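The complaint came from the apartment above the workshop, and it concerned a hum. The consultant had been sent by the Wolau office on the early train with two cases of equipment and a form. The form had a line for the nature of the noise and a line for its duration. The tenant had filled in the first line with the word "low" and the second with the word "yes."

The building stood on the river side of Brerkach, between a print shop and a lot where a cold store had been. It had a concrete ground floor, timber joists above that, and a ceiling of single-layer gypsum board screwed directly to the joists. The consultant noted all of this before unpacking. A ceiling of that type passes low frequencies with very little loss. Adding insulation to the cavity helps above a certain point and does almost nothing below it. The tenant, who was standing in the doorway with a cup of coffee, asked whether it would be fixed by Wednesday.

"First I have to measure it," the consultant said.

"I can tell you what it is. It's a B flat."

The consultant wrote down "tonal, per tenant."

Measurement began in the bedroom at ten in the morning. One microphone went on a tripod at ear height, away from the walls, and a second went into the corner behind the wardrobe, where a low tone collects. The accelerometer was fixed to the floor with wax. The analyzer ran for 6 minutes and showed a flat, ordinary spectrum: traffic, the refrigerator, a small rise from the print shop. There was no peak at 100 hertz, which is where a transformer would sit, and no peak a little above B flat or a little below it.

"It's not doing it now," the tenant said.

"When does it do it?"

"When you're not listening for it."

This was not a useful answer and the consultant did not write it down. The workshop downstairs was unlocked. It had been let to a company called Prarkilby, and the door still carried the name on a paper label, but the rent was paid from an account in Lenihan and the landlord had never met anyone from the firm. The consultant carried the second case down and looked for a machine. A compressor on bad mounts would explain the complaint. So would a fan with a worn bearing, or a circulating pump clamped hard to a wall.

The front room had a table in it.

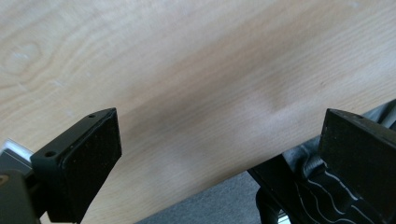
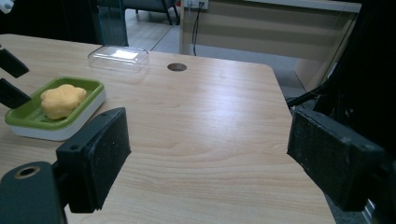
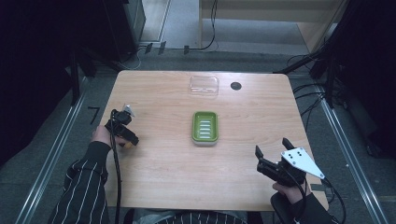
There was no compressor. The consultant checked the electrical panel, which had two circuits live and drew less current than a desk lamp. The floor drain was checked, then the gas line, then the duct that ran along the back wall and ended in a capped opening. Each was tapped with a rubber mallet and the response recorded. The duct rang at a frequency far too high to matter.

The next test was for transmission. A loudspeaker was set in the corner of the workshop and fed with broadband noise. The level was measured downstairs at 2 positions and then upstairs at the same points on the plan. Subtracting one from the other gave the loss through the floor, band by band. In the upper bands the result was poor but normal for the construction. In the lowest band the result was negative. The bedroom was louder than the workshop.

The consultant repeated the test. It was possible for a room mode to produce a figure like that, if one microphone stood at a minimum and the other at a maximum. So the microphones were moved, and moved again, and the readings averaged. The result stayed negative. It grew by a small amount each time.

By four in the afternoon the file was numbered 3,184 and contained nothing that could be put in a report. The tenant brought down a second cup of coffee and set it on the bottom stair.

"You're hearing it now," the tenant said.

"No."

"You stopped talking for a while."

The consultant looked at the analyzer. The line was flat. There was, however, a pressure behind the ears, of the kind felt in a long tunnel, and it had been there since some point after lunch. The form provided no line for it. The consultant switched off the loudspeaker and then the analyzer and then, after a moment, the lights. The pressure did not change.

They went upstairs together. The tenant took the kitchen chair and the consultant sat on an equipment case in the hall. The print shop shut down its last press at half past five. After that the street was quiet, and the refrigerator cycled off, and the building settled on its joists with a few small ticks as the temperature fell. The background level at that hour would have been very low. The consultant had left the meter in the workshop and did not go down to get it.

It came in a little after six. It had no direction. It could be felt in the case lid and in the handle of the coffee cup, and it was lower than B flat by nearly a semitone, which the consultant said aloud.

"It drops when there are two of us," the tenant said. "I should have put that on the form."

The standard recommendation for a floor of that type is a second ceiling hung on resilient clips, with the cavity filled and all edges sealed with a flexible compound. The cost is moderate. The work takes three days and lowers the room by the width of a hand. The consultant wrote this out in full on the train back to Wolau, with a sketch of the clip spacing, and under "source" entered "not located." The carriage was almost empty. Somewhere past the second station the pitch went back up.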